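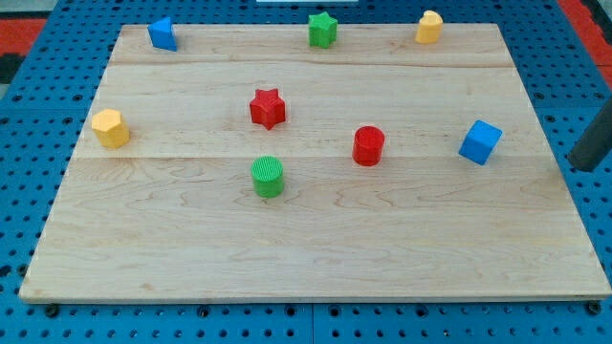
Petier Learning Resources - Customer Support
Ticket status: Closed
Category: Wooden boards and shape blocks
Product line: Jurska sorting range
Raised by: Masen Nursery School
4 comments

Summary of issue

The nursery reports that its maple sorting board no longer sits flat. When a child presses on one corner, the opposite corner lifts and the taller blocks fall over. Staff also report that a fingertip drawn across one of the joins between the planks can now feel a slight ridge. The customer asks whether the board is safe to use and whether it should be replaced.

Information supplied by customer

The board was bought new and has been in daily use by the two rooms for children aged three and over. It is stored upright against a wall, beside a radiator, and is wiped after each session with a damp cloth. During December the heating was left on through the closure period. The rocking was first noticed at 8.30 in the morning when the room was being set out after the break. The blocks themselves are sound, although several have a rough, faintly lined finish on the sides and the customer would like to know whether this is wear.

First response from Support

Thank you for your report. The symptoms described are consistent with movement in the timber. Maple takes up and gives off moisture with the air around it, and a board made from joined planks may bow slightly if one face dries faster than the other. Please carry out the following checks and reply with the results.

1. Clear the board and place it on a surface which is known to be level. A kitchen worktop is usually suitable. Folding tables should not be used for this check.
2. Press each corner in turn and note which of them lifts.
3. Turn the board over and repeat step 2.
4. Slide sheets of ordinary paper under the raised corner, one at a time, until the board no longer rocks. Count the sheets.
5. Run a dry cloth along each join. Note any place where the cloth catches.
6. Look along each join in good light for any gap, loose fibre or lifting.

Please withdraw the board from use until the checks are complete. The blocks may continue to be used on a carpet or a tray.

Reply from customer

Checks completed. Two opposite corners lift when pressed. With the board turned over the rocking is still present but less marked. The gap was taken up by 31 sheets of copier paper. The cloth did not catch at any point. No gap could be seen in either join, and the ridge can be felt only near one end.

The table normally used for the activity was also tested and was found to be slightly uneven - one foot had lost its cap. This has been replaced.

Second response from Support

Thank you for the clear results. As the joins are closed and the cloth ran freely, the glue lines are considered to be sound and the board may be recovered. The following treatment is advised.

Lay the board flat in a room which is occupied and normally heated, away from radiators, windows and outside doors. Rest it on two battens of equal thickness, placed near the ends, so that air can reach both faces. Do not put weights on it. Turn it over each morning and repeat the paper check at the end of every week. Movement of this kind generally settles gradually, and any attempt to force the board flat may open the joins.

Once the board has settled, the ridge may be eased by hand with a fine abrasive paper, working along the grain. Wipe away all dust and apply a thin coat of a food-safe oil to both faces and all edges. Oiling one face only is a common cause of bowing and should be avoided.

With regard to the blocks, the fine lines on the sides are a result of the way the plastic shapes are made and are not a sign of wear. They may be washed in warm soapy water and dried with a towel. They should not be put through a dishwasher.

Reply from customer

The board has been kept flat in the staff room as directed. The last paper check took two sheets. The ridge has been eased and both faces have been oiled. All shapes now stand without falling, including the stars, which had given the most trouble. The board is back in use and will be stored flat on the Agyeman shelving unit in future. We have no further questions - please close the ticket.

Closing note

Resolved without replacement. The care leaflet for the Jurska range is to be amended so that the advice on flat storage comes before the advice on cleaning.

4 comments
2 shares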